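The Rulebook Should Start Before the Robot Does

Every trade I have ever worked in had its rulebook, and every rulebook I ever loved had coffee on it. The ones I didn't love were clean. I bring this up because the folks drafting the Rolus handling guidelines have asked for public comments, and I have been reading the draft with a pencil in one hand and my reading glasses sliding down my nose. It is a good draft in many ways. It runs to 221 clauses, it is careful about fences and stop buttons and warning signs, and I would be glad to have it on the wall of any shop I know. But it has very little to say about simulation, and that is where a great deal of the work gets done now, long before anybody bolts an arm to the floor.
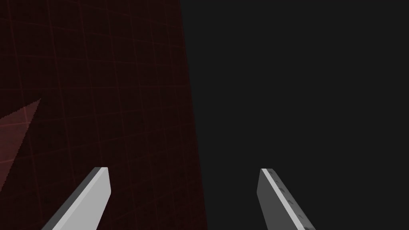

DAYTON, Ohio, August 30, 2019

A simulated gripper with its fingers apart and nothing between them doesn't look like much of a subject for a rule. I'd argue it is one of the best. An open hand is a state, and a state ought to be written down. What counts as open? How far apart do the fingers have to be before the arm is allowed to move in on something? If one team means "all the way" and another means "far enough," they will both write "open" in their notes, and they'll both be right, and the person who has to combine their results in September will have a terrible month.

I spent 22 years around packaging lines before I took to writing about them, so forgive me if I lean on that. We had a machine on the old Flasteo line (a sweet machine, when she was in the mood) whose manual used the word "clear" in two different ways. In one chapter it meant the jaws were empty. In another it meant the path ahead was empty. You can guess how that went, and if you can't, I'll just say that we went through a lot of cardboard that summer. It took us far too long to sit down together and pick one meaning, and when we finally did, the whole job took less than an afternoon.

So my first wish for the Rolus draft is a plain list of words, right up front, that applies to simulated work the same as to the real thing. Open, closed, in contact, held, released. Say what each one means and how it is checked. I don't much care which definitions they choose. I care a lot that everybody uses the same ones.

My second wish has to do with looking. A camera view can fool you, even a made-up camera in a made-up room. Fingers standing on both sides of a thing may have hold of it, or they may be a hair away from it, and from a single view I wouldn't care to bet my lunch on which.
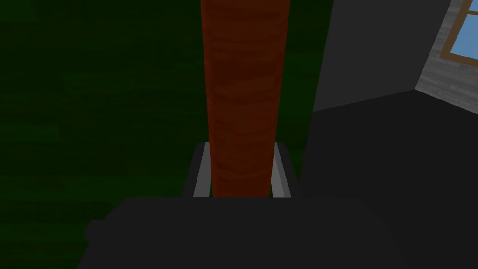
Gripper fingers on either side of a bar with a wood-grain look, in simulation. A still picture alone doesn't settle whether it is held.

The draft, as it stands, lets a trial be scored from "visual review." I understand why. It's quick, it's cheap, and people are good at looking at things. But in a simulator the contact information can be had for the asking, and it seems a shame to leave it lying there. I would ask that a grasp be recorded as a grasp only when the contact record agrees with the picture, and that when the two disagree, somebody write down that they disagreed. That last part matters more to me than the first. A disagreement in the log is a gift to whoever comes along next.

Now, I have heard the other side of this, and I've heard it from people I respect. The Vasilakis shop sent in a long comment saying that rules for simulation will slow everyone down, that the whole joy of a simulator is that you can break things in it all day long and go home with your fingers on. I agree with nearly every word! I don't want a permit to run a test. I don't want a signature on every failed grab. Play is how people learn, and I would hate to see it fenced in.

Where I part ways with them is at the moment a result leaves the room. Once a number goes into a report, or a sales sheet, or the settings of a real arm in a real building, it has stopped being play. At Patel Fixtures they keep 3 folders for this, one for tinkering, one for testing and one for results they would show a customer, and the rules get stricter as you go along. I like that very much, and I think the draft could borrow it in a page.

Comments are open through the end of September. If you run one of these systems, even a little one, please send something in. Tell them which words you use and what you mean by them. Mine is going in the mail this week, with the pencil marks left on.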